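Cahier d'atelier – comparaison des préhenseurs, tâche « bouquet »
17 novembre 2021

Bon, je reprends le cahier après une semaine à ne rien écrire dedans, donc ça va être un peu en vrac. Le bras est remonté sur sa platine, le contrôleur Savchuk est revenu de révision avec son nouveau ventilateur (toujours aussi bruyant, il faudra vivre avec), et j'ai enfin les deux préhenseurs sur la même bride : le Plesiletti à doigts parallèles et le Flusham à doigts souples. Plus besoin de démonter la moitié du poignet pour passer de l'un à l'autre, quatre vis et c'est réglé. Merci Genji pour la pièce d'adaptation, elle tombe pile.

Rappel pour ceux qui liront sans avoir suivi : on cherche lequel des deux on garde pour les tâches avec outil. Pas la prise d'objets, ça on connaît, les deux s'en sortent. Je parle de tenir un outil prévu pour une main humaine et de s'en servir sans qu'il tourne dans les doigts au premier effort. Les ciseaux sont notre pire cauchemar depuis mars, donc évidemment c'est par là que j'ai commencé !

Matin : le Plesiletti. Étalonnage de la pince sans histoire, zéro refait deux fois par acquit de conscience. La course est franche, la répétabilité excellente, et je retrouve ce que j'aimais chez lui : quand on lui demande une ouverture, il la donne. Par contre il est raide, mais raide... La moindre erreur d'angle à l'approche se paie tout de suite, soit l'outil bascule, soit le poignet encaisse et le Savchuk se met en sécurité. J'ai eu l'arrêt sur surcouple plusieurs fois avant de penser à regarder le seuil. Il était resté à la valeur d'usine. Je l'ai remonté, noté sur l'étiquette du coffret, et je vous prie de ne pas y retoucher sans l'écrire ici.

J'ai aussi perdu une bonne heure sur un truc idiot : le câble de la caméra de poignet qui tirait en bout de rotation et faisait décrocher le flux. Ça donnait des images gelées dans Stakix, et comme l'horodatage continuait d'avancer, je croyais à un souci de synchro. J'ai fouillé les journaux, relancé le service, soupçonné la carte réseau (désolé la carte réseau). C'était le câble. Je l'ai repassé par l'intérieur avec une boucle de mou, et depuis rien à signaler.

Côté réglages caméra, j'ai figé l'exposition. En automatique, les reflets du plan de travail brillant faisaient pomper la luminosité à chaque déplacement et la segmentation des tiges partait dans tous les sens. En fixe c'est un peu sombre dans les feuilles mais au moins c'est stable. La balance des blancs est figée aussi. À revoir si on change de lampe, pas avant.

Pour la matière à couper on reste sur les tulipes artificielles. Les vraies, on avait essayé, c'est joli et ça fane, et d'un jour à l'autre on ne compare plus la même chose. Là, les tiges sont lisses et régulières, on peut reprendre la même configuration à peu près quand on veut. L'inconvénient, c'est qu'elles glissent les unes sur les autres et que les tiges croisées se confondent facilement vues du poignet.
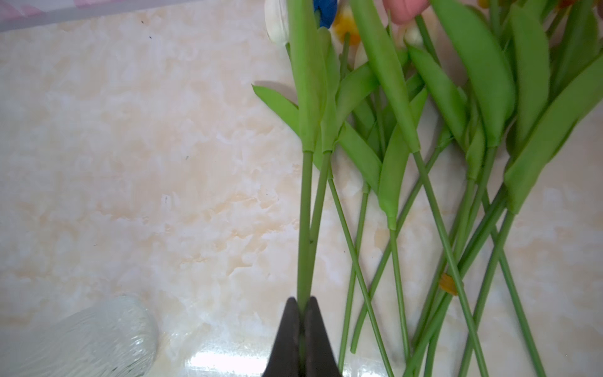

Est-ce qu'une seule caméra au poignet suffit pour ce genre de tâche ?
Pour l'approche, oui, mais dès qu'il faut juger de la profondeur entre l'outil et la tige, on gagne beaucoup à ajouter une vue fixe de côté.

Je le note noir sur blanc, on a eu la discussion trois fois avec Genji et on finit toujours au même endroit. Lui voudrait s'en tenir au poignet pour garder un montage léger et transportable, et je comprends, le pied de la vue latérale est une plaie à recaler. Mais avec le poignet seul, les lames et la tige sont presque dans le même axe que l'objectif, et l'estimation de distance flotte au moment précis où on voudrait qu'elle ne flotte plus. On a tranché pour cette campagne : les deux vues enregistrées, et on testera l'apprentissage avec et sans. Comme ça on parlera sur des chiffres et plus sur des impressions.

Après-midi : le Flusham. Je partais avec un a priori, je l'avoue, les doigts souples me paraissaient bien mous pour tenir un outil à deux branches. Eh bien j'ai révisé mon jugement – en partie. Il s'adapte à la forme, il pardonne les erreurs d'approche, et pas un seul arrêt de sécurité de tout l'après-midi. À l'ouverture c'est même plus doux que le Plesiletti. Là où ça coince, c'est à la fermeture en charge : les doigts se déforment avant de transmettre l'effort, l'outil pivote légèrement, et la commande dit « fermé » alors que les lames ne le sont pas complètement. Le retour de position du moteur est donc à prendre avec des pincettes (pardon). Il faudrait un capteur au plus près de l'outil, ou bien lire la fermeture à l'image, ce qui nous ramène à l'histoire de la deuxième vue.

J'ai bricolé une compensation toute bête dans le contrôleur : une petite surcourse ajoutée sur la fin de fermeture, avec un plafond de courant. Ça améliore nettement, sans régler le pivot. Pour le pivot, Genji propose des inserts rainurés côté paume, imprimés en matière dure, qui bloqueraient les anneaux sans rigidifier tout le doigt. Ça me plaît bien. Il a une première version dessinée, je lui ai demandé d'élargir un peu la rainure, avec la tolérance de notre imprimante on ne rentrerait rien dedans.

La latence maintenant. Avec le Savchuk en cadence 400 Hz, tout va bien sur le Plesiletti. Le Flusham, lui, passe par son boîtier d'interface et on sent un petit retard sur les ordres rapprochés, surtout en téléopération. En lecture de trajectoire ça ne se voit pas. En direct c'est pénible, on sur-corrige, on attend, on re-corrige, et on finit crispé sur la manette. J'ai écrit au support pour savoir si le filtre du boîtier se désactive. Pas de réponse pour l'instant.

Et Stakix, puisque j'y suis : la nouvelle version étiquette bien les séquences par préhenseur, mais attention, elle garde en mémoire le dernier profil choisi. Si vous changez de pince sans changer de profil, tout part dans le mauvais dossier. Devinez qui a dû reclasser sa fin de matinée à la main ! J'ai mis un rappel au lancement, une grosse fenêtre moche qu'il faut valider. Ne la supprimez pas, s'il vous plaît, elle est moche exprès.

Mon avis à chaud, à relire à froid : pour les ciseaux je garderais le Plesiletti, en travaillant la souplesse côté commande (raideur variable à l'approche, je dois retrouver les paramètres de l'ancien banc). Pour ranger, redresser, poser dans un vase, le Flusham est bien plus agréable et je n'ai pas envie de m'en passer. Genji penche pour le Flusham partout avec ses inserts. On verra ce que donnent les pièces, je ne ferme pas la porte.

À faire :
– imprimer les inserts version élargie, deux jeux
– refaire la calibration main-œil après le repassage du câble, je ne l'ai pas fait et je n'ai pas confiance
– relancer le support pour le filtre
– fixer le pied de la vue latérale une bonne fois (serre-joint + repère au feutre)
– racheter des embouts de doigts pour le Plesiletti, ceux de gauche commencent à lustrer
– recopier le seuil de surcouple dans le fichier de config, pour l'instant il n'existe que sur l'étiquette

Genji prend le banc demain matin, je lui laisse le Flusham monté et le profil correspondant déjà chargé.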